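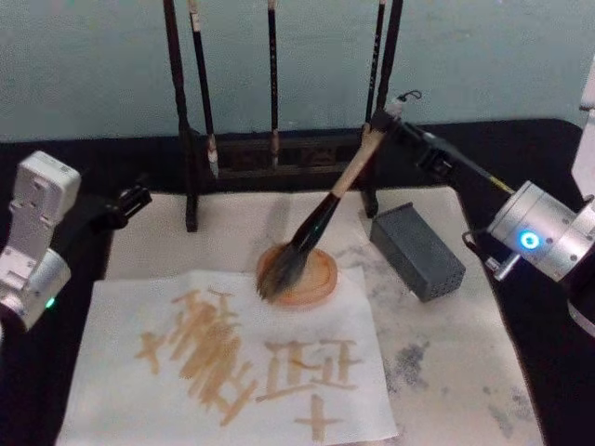 Last edited: November 28, 2025

hovari80
Not sold on pressing a big brush into a shallow dish like that. Look how the bristles splay. Mornik says it loads the belly evenly. Does it?

Seija Huttunen
It's fine if you're gentle. I've used one saucer on felt since February.

hovari80
One saucer and what size brush, though?

inkpot2315
Splaying doesn't hurt good hair. Cheap glue at the ferrule does.

Adi Nair
Disagree. I lost 2 brushes that way, both with decent glue. Deeper bowl, and roll the tip on the rim.

hovari80
And the rack? Does hanging them do anything, or is it furniture?

Seija Huttunen
They dry tip down. Mine does get in the way when I reach for paper.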